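Mapplebeck Tea Room and Upper Room
Safety walk-round, May
Done by: Hidayah Jugah, with Ernő Simon for the kitchen and cellar
Copy to: Anatole Ferrand, Katalin Kun

Marks used: OK, Action, Urgent, Not checked. Comments are under each item. Anything marked Urgent was reported on the day and should not wait for this sheet to go round.

CARRIED OVER FROM LAST TIME

Yard gate closer. OK
Replaced. Shuts by itself from fully open and from half open.

Stair nosing, third step up. OK
Screwed down again. No movement when stood on at the edge.

Freezer thermometer. Action
Still the old one. Ernő has ordered a new one and will fit it when it comes. Until then use the probe and write the reading in the book with your initials.

Spare keys for the meter cupboard. Action
Not found. Anatole to ask the landlord.

1. OUTSIDE AND ENTRANCE

1.1 Path from the street clear and level. Action
One slab by the drainpipe rocks. It is on the side most people walk. A cone is over it for now. Needs lifting and bedding again.

1.2 Outdoor light comes on at dusk. OK
Checked at 9.15 pm.

1.3 Front door opens fully. OK

1.4 Door mat flat, no curled corners. Action
The corner nearest the hinge has started to lift. Turn it round for now. If it lifts on the other side as well it will have to be replaced.

1.5 Portable ramp, condition and storage. OK
Rubber feet all present. It had been put away behind the chairs. It belongs on the hooks behind the door where it can be reached without moving anything, and it is back there now.

2. FIRE

2.1 Exits clear. Urgent, now put right
Four flour sacks and a pram were in the back passage. The sacks have gone to the dry store. Prams go under the coat rail, and whoever is on the front should offer to move them when people come in.

2.2 Exit signs lit. OK

2.3 Call point tested. OK
Tested the one by the stairs. Next time do the one in the kitchen. The sounder can be heard in both toilets and in the cellar with the door shut.

2.4 Emergency lighting, short test. Action
The fitting at the top of the stairs went out after a few seconds. Katalin has rung the electrician.

2.5 Extinguishers. OK
All in place with pins and tags. The one by the counter had a tea towel over it again. Please hang tea towels on the rail.

2.6 Fire blanket. OK

2.7 Upper room numbers. OK
The limit is 20 people when tables are out. The notice on the door had faded and I have printed a new one. The booking form still gives the old limit. Anatole to change it.

2.8 Fire doors closed and not wedged. Action
Kitchen door wedged with a tin of tomatoes at 11 am. Wedge removed, staff spoken to. If the door really is a problem with trays we can ask for a quote for a hold-open that lets go when the alarm sounds.

3. KITCHEN

3.1 Floor clean, dry and undamaged. OK
The join in front of the sink has been resealed.

3.2 Gas isolation valve can be reached. OK
Two new staff did not know where it was. Shown both. It has been added to the first-day list.

3.3 Extraction running, filters clean. Action
The left filter is greasy. It was down for cleaning last month and the sheet has not been signed. Ernő to clean and sign.

3.4 Ovens, door seals and handles. Action
Bottom oven seal is split at the lower corner. You can feel the heat coming out at shin height. Leave the bottom oven off until the part arrives. Buns and scones to be baked in two batches in the top oven.

3.5 Oven gloves. Urgent, now put right
Two pairs had worn through at the thumb. Thrown out. Three new pairs from Wovport are in the drawer. Do not use a folded cloth as a glove. Both minor burns in the book this spring were from a damp cloth.

3.6 Knives stored on the rack. OK

3.7 Mixer guard works and stops the motor. OK

3.8 Fridge temperatures. OK
Book filled in every day since the last check. Cake display fridge reads 8 degrees on the dial and lower on the probe. The dial is wrong. Use the probe.

3.9 Allergen folder. Action
The almond slice recipe changed and the sheet did not. Corrected while I was there. The glazed buns are listed as containing milk and egg, and they should also show wheat by name, as the others do. Ernő to go through the whole folder before the end of the month.

3.10 Cleaning products stored away from food, in labelled bottles. Action
One spray bottle with no label. Contents unknown, so poured away and the bottle binned. Labels are in the drawer under the phone.

3.11 Hand basin has soap, hot water and towels. OK

4. CELLAR AND DRY STORE

4.1 Steps and handrail. OK

4.2 Light works from the top switch. OK

4.3 Heavy items on low shelves. Action
Tins were on the top shelf again. Moved down. The shelf label had come off and I have stuck it back.

4.4 Signs of mice. OK
None. Bait boxes looked at and not touched. Nabil Rawashdeh from Pandeck is due to service them and will need the cellar light left on.

4.5 Damp on the back wall. Action
Patch is no bigger than last time against the pencil line. Keep stock a hand's width off the wall. Check again after the next heavy rain.

5. ELECTRICAL

5.1 Leads and plugs, look for damage. Action
The toaster plug has a crack in the cover. Taken out of use, label on it.

5.2 Extension leads. Action
The one behind the counter had the card reader, the radio and a fan heater on it. The heater must go straight into a wall socket. Moved.

5.3 Test labels in date. OK
All except the urn in the upper room, which has no label at all. Katalin has it on the list for the electrician's visit.

5.4 Distribution board cover closed, nothing stored in front. OK

6. FIRST AID AND ACCIDENT BOOK

6.1 Box stocked. Action
Short of blue plasters and one burn dressing. Bought the same day, £19 including eye wash for the kitchen box. Receipt is with Katalin.

6.2 Accident book. OK
Two entries since last time. A customer caught a sleeve on the door handle, no injury. A member of staff had a small scald from the urn tap. The tap drips after it is closed, see 7.6.

6.3 First aider on every shift. OK
The rota shows one. Anatole's certificate runs out this summer and he needs to book a place.

7. UPPER ROOM

7.1 Stairs, rail on both sides firm. OK

7.2 Wooden floor. Action
Good overall. Two nail heads are standing proud near the window and could catch a shoe. Ernő to punch them down. The boards were polished for a party booking and are slippery in socks. Use the cleaner only, no polish.

7.3 Width between tables. OK
Measured 700 mm at the narrowest. That was with the chairs pushed in. When people are seated it is a good deal less, so leave the window side open as the serving route and do not fill it with spare chairs.

7.4 Chairs sound. Action
One with a loose back leg. Put in the cellar with tape across the seat. Please do not bring it up again when we are short.

7.5 Folding table catches. OK
All lock. The stiff one has been oiled.

7.6 Urn. Action
Tap drips. Needs a new washer. Keep a bowl underneath and stand the urn well back from the edge. No one to carry it full.

7.7 Window restrictors. OK

7.8 Blind cords. OK
Both cleats fixed above child height, cords wound up.

8. TABLES AND SERVING

8.1 Trays. OK
The cracked ones have been thrown out. Koton trays are lighter than the old ones but the surface is smooth, so use the non-slip mats when carrying pots.

8.2 Crockery. Action
Nine plates with chipped rims found and thrown away. Check rims as you unload the dishwasher. A chipped plate goes in the bin, even if it is the last one in the stack.

8.3 Hot drinks. OK
Pots set down in the middle of the table, away from small children.

8.4 Tablecloths. Action
The long cloths look well on the round tables, but a cloth that reaches the floor can be stepped on or pulled by a child. Use long cloths on display tables and the short ones wherever people sit and get up. Where a long cloth is used, check that the hem is not lying in the walkway.

8.5 Plates of cakes and buns. OK
One item to a tea plate, carried level and put down from the side where there is most room.
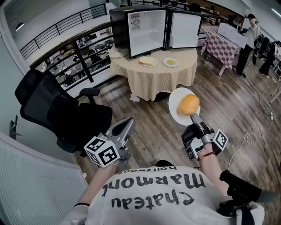
8.6 Clearing. Action
Dirty plates had been left on the windowsill by the stairs. Take them straight down or use the trolley. The trolley brake works and should be on whenever it is parked.

Outstanding work to be looked at with the June sheet. Katalin has the electrician's number, Ernő has the oven parts order, and the rocking slab is with Anatole.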